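Clirninach thread, continuing from Tuesday. Student manipulation project, spring term. Team of three, one advisor, one bench. Notes below are mostly for the group that takes over the repo in June.

Task definition as it stands: pick up a light object from a flat white table, place it in a clear acrylic holder, release without dragging it back out. Demonstrations are collected with a hand-held gripper, policy is trained on those, evaluation is scored by a person with a clipboard.

We have 147 demonstrations after filtering. Target is still 100 per object class, so two classes are short. The filter script drops any demo where tracking jumps between consecutive samples. Threshold is in the config, please leave it there.

Object list currently has 11 entries. The shuttlecock is the one that breaks things. Low mass, rigid at the cork end, compliant at the feather end, and it does not lie flat.

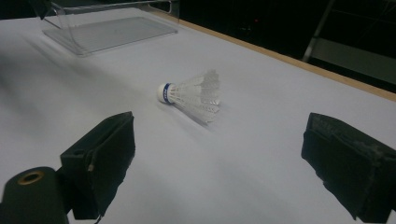 Grasp choice matters more than approach speed. Closing on the cork gives a repeatable pose in the fingers. Closing on the feathers gives a different pose each time, and the policy learns the average of them, so it arrives between two good grasps and gets neither.

Rule for demonstrators from now on: cork only. If you catch the skirt, open, back off, and discard the take. Do not regrasp inside one recording. We did that for two weeks and the model learned to hesitate.

Baltasar Cordero relabeled the old takes by grasp region. Labels are in a separate column called region, values cork / skirt / mixed. Train on cork. The other two are kept for the ablation and nothing else.

Orientation coverage is the next gap. Most takes have the cork pointing left or toward the operator. Rotate the object between takes. There is a printed list of start angles in the Karkeck binder and it should be followed in order, including the awkward ones.

Code notes. Skukance is our logging layer. It writes gripper width and pose against one clock. If you see width lagging pose, restart the logger before the next take. Do not correct it afterward with an offset. The lag is not constant.

Training runs go in the queue under the project name, one config per run, seed in the file name. Runs without a seed in the name get deleted on Friday with no discussion.

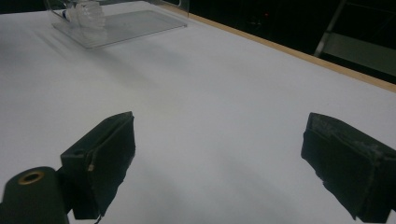
Placement scoring needs a stricter definition than the one in the original proposal. "In the holder" was read three different ways by three people. Current version: the whole object is inside the walls, fingers are open and clear of it, and it stays there for a count of 3. A crumpled clear bottle inside clear acrylic is a bad case for the scorer as well as the model. On video you get highlights on the folds, one bit of blue, and not much else, so score bottle trials live at the bench.

Transparent on transparent was a deliberate choice in the proposal. The argument was that an opaque bin makes placement too easy to learn from color. I agree with the argument. I would still run an opaque bin first next time and use it as the baseline.

Related: lighting. Shadow direction on a white table is a strong cue and the policy will use it. Two demonstrators standing on different sides gave us two clusters in the embedding plot before anyone looked at the objects. Write down where you stood. The log has a field for it.

Finger pads: check before each session. Pads wear, friction changes, and the closing width for the same object drifts. We record pad age in sessions, not days. Replace both pads together – one new and one old is worse than two old.

Evaluation protocol for the end-of-term demo. Fixed object order, fixed start angles, no retries, every trial logged including the ones where the operator forgot to start the recorder. Those count as void and are reported as void.

Tello (the other student group, bench by the door) uses the same protocol with a different policy. Results get compared only on the shared objects. Please stop putting the two full tables side by side in slides.

Open items: more start angles on the shuttlecock, second scorer on all bottle trials, opaque bin baseline if there is bench time, readme section on the region column.

Readme is mine. I will push it tonight. Bench sign-up for next week is in the usual sheet, morning slots are already gone.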